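From: Zainab Effiong
To: pengate-coordinators
Date: 15th April
Subject: Re: [pengate-coord] Hours returns and the driver rota

Hello all,

Replying to Riku's message of last week, which I have left in below for those who only get the digest.

Riku Higuchi wrote:

> I have been through the February returns and have a few questions
> before they go to the borough. We reported 1,928 hours across the
> district. Two of the groups count travel time and the others don't,
> so the total is neither one thing nor the other. The form doesn't
> tell us which to use.
>
> Also, we have 200 people on the register, but a fair number have
> done nothing for a year or more. Do we keep them on? If the borough
> asks how many active volunteers we have I would like to give the
> same answer twice running.
>
> Last thing. Drivers. Bramance ward is down to five for hospital
> runs and I have had to turn down three requests this month. Can
> any of the other wards lend people, and if so who pays the mileage?
>
> Riku

I'll take these in order.

Travel time. I rang the borough office and asked. They don't mind which we use so long as it is the same for everybody and we write it on the form. My suggestion is that we leave travel out, except for the hospital drivers and the shopping runs, where the driving is the job. For a driver the clock starts on leaving home and stops on getting back. For everyone else it starts on arrival. If a shift leader has to open up early, that counts as arrival.

I know the befriending group will lose hours on paper by this. Jyoti has already pointed out that some of her visitors go right across town on two buses for a one-hour visit, and that it looks odd to put down one hour for it. I agree it looks odd. There is a comments box on the second page of the form and I'd put a line in there about bus journeys. The borough do read it, or at least they quoted it back to us last year.

We don't need to rework February. I'll put a note on it saying the basis was mixed, and we start on the new basis with the next return.

The register. We did agree a rule on this two years ago but it seems to have got lost when the list moved from the old spreadsheet to Kudo. The rule was that anyone with no hours logged for 12 months gets a letter or a phone call, and if there is no reply in a month they move to the lapsed list. Lapsed people still get the newsletter and can come back without a new application, but their references and checks need looking at again if it has been more than three years.

Going by the Kudo export, around 50 people would get the letter. Please don't do this by bulk email. A good many of them don't use email much, and last time we tried it we upset a couple who had been off because of illness and thought they were being told to go. Ring first where you have a number. Ataahua has a short script which she is happy to share, and she has offered to take the Drerkix names as well as her own while that ward has no coordinator. 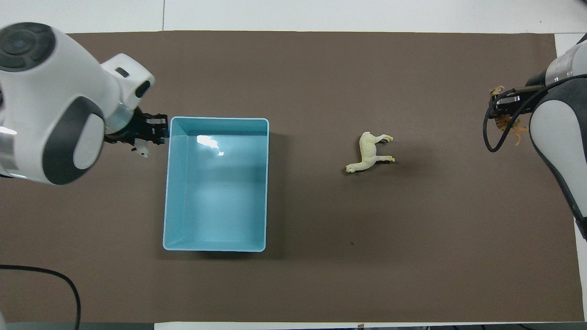
When you do get hold of people, there are two things to ask apart from whether they want to stay on. One is whether their emergency contact is still right. The other is whether they would consider driving, which brings me to Riku's last question.

Drivers. Other wards can lend drivers to Bramance and I would encourage it, with the person's agreement. The mileage is paid by the ward where the passenger lives, not the ward where the driver is registered. Claims go on the ordinary form with the passenger's ward written at the top. If it is left blank I have to ring round to find out, and it holds up everybody else's payment in the same batch.

Before a driver does a run for another ward, the coordinator there needs to have seen:

- the licence, both sides if it is the older sort
- the insurance letter saying voluntary driving is covered
- the MOT date

A photocopy from the home ward is fine. It doesn't have to be done in person. Insurance letters run out at renewal and the copy on file is quite often last year's, so do look at the date.

Nidia has asked whether new drivers can start before their second reference is in. No, they can't. They can go along as a passenger with an existing driver, and those hours can be logged as training. We have 14 people waiting on a second reference at the moment -- some since before Christmas -- and in nearly every case it is the referee who hasn't answered. If a month has gone by, ask the applicant for another name. It is quicker than chasing.

A few smaller matters while I am writing.

The tabards. We have plenty of large and no small. If your group has small ones sitting in a cupboard, please bring them to the next coordinators' meeting and we will swap.

Expenses for the spring training day should be in by the end of the month. Lunch was provided, so please don't claim for it. Childcare can be claimed with a receipt or a signed note from the sitter.

The thank-you evening. The hall at Pengate is provisionally booked but I haven't paid the deposit yet, as two people have said they'd prefer an afternoon. The older volunteers don't like going home in the dark and the ones with jobs can't do afternoons. I don't have a strong view. Could each of you ask your own group and send me just the numbers for each, not the discussion? I'll go with the larger.

Long service certificates will be done for five, ten and 20 years. Check the spelling of names against how the person writes it themselves, not against Kudo, which has dropped the accents and in one or two cases the second half of a surname.

Riku, if you can send me a corrected cover sheet for February with the note about travel, I'll sign it and take it over by hand. I have to go to the borough office anyway about the minibus permit.

Objections to the travel rule to me or to the list, please. If I hear nothing by the meeting I will write it into the handbook.

Regards,
Zainab

Recent messages in this list

Re: Hospital runs, parking refunds at the main entrance
Second references -- a reminder
Minutes of the February coordinators' meeting
Kudo logins for new shift leaders
Drerkix ward: coordinator wanted
Re: Re: Befriending visits over the holidays
Tabard sizes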